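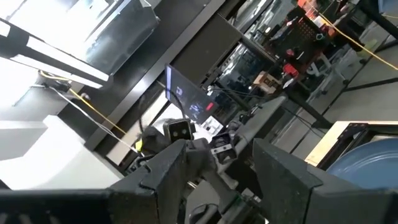

Search this notebook Go

Tuesday, October. Adhesion series, second batch.

Pulled the coupons from the humidity cabinet at 8:40. Same lime putty as the first batch, same sand, different retarder dose. Labels on three of them had lifted, so Dayana matched them back to the cast sheet by weight before anything else was done. Matches are unambiguous. Next time scratch the number into the back face before demolding.

Mix as cast: putty to sand 1:2.5 by volume, sand from the Drestdale pit, washed and oven dried. Retarder at the low dose for set A, double for set B, none for set C. Total water recorded by weight, see cast sheet. Set C stiffened in the pan before the last mold was filled and the final two coupons have a visible cold joint. They stay in the series but get flagged.

Cabinet log shows 60 percent RH held for the full cure except one excursion on the fourth night, when the reservoir ran low. Recovery took under an hour. I don't think it matters at this thickness, but the trace is taped inside the back cover.

Pull-off, set A. Dollies glued with the two-part epoxy and left overnight. Jhun ran the gauge, I wrote. Failures were in the mortar, well below the glue line, on all but one coupon. The odd one let go at the epoxy and is void. Fracture faces look even, with no sign of the laitance we had in batch one. Wiping the substrate with a damp sponge before the first coat seems to have done that.
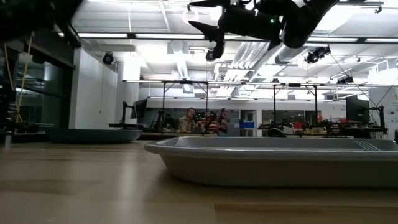
Set B is softer than expected. Phenolphthalein on a fresh break gives pink through most of the section with only a thin clear rim, so carbonation has barely started. The double dose holds water longer and that slows everything behind it. I would not pull any more of B until it has had another month. Put the remainder back in the cabinet at 11:15, bottom shelf, spaced on the plastic grid so air gets under.

Scale check: the bench balance read 1008 g on the 1 kg reference. Re-leveled, re-zeroed, same result. Ximena had it down as in tolerance at the last check, so it has drifted or somebody leaned on it. Used the small balance for all of today's weights, in two parts where needed. The cast weights for set C were taken on the bench balance and should be treated as suspect until we know when it moved. Water ratio for C could be off by enough to explain the early stiffening - or the missing retarder explains it and the balance is a separate nuisance.

Sand: sieved a 209 g split from the open bag. More retained on the coarse screens than the supplier's sheet gives, and very little fines. Iraís thinks the bag was filled from the edge of the pile. Sent her the retained weights. If the closed bag sieves the same, the sheet is out of date and we should stop quoting it.
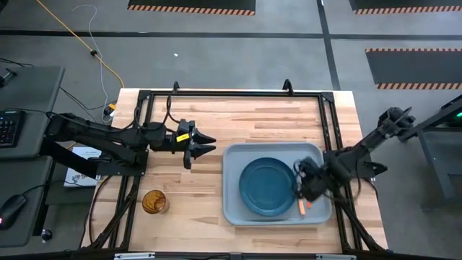
Shrinkage prisms: read at 13 days. Set A and set C have flattened out, set B is still moving. The comparator pin on prism B2 is loose and its readings wander from one attempt to the next. Dropped it from the average, kept the raw values.

Maricruz asked whether the Serrano wall panels can be done with mix A as it stands. My answer is a test patch first, on the shaded side, two coats, with the sponge wipe. Lab coupons dry from one face into still air and that wall gets wind off the yard.

To do:
- recast C with weights from the small balance
- sieve closed bag
- send bench balance out, or find the manual and try the internal cal
- new pins for the prisms
- order pH indicator, bottle nearly finished
- ask Plallero if they still stock the 50 mm dollies

Left at 5:30. Cabinet reservoir filled to the line.

2 comments
0 shares
Last updated: Tuesday, 5:42 PM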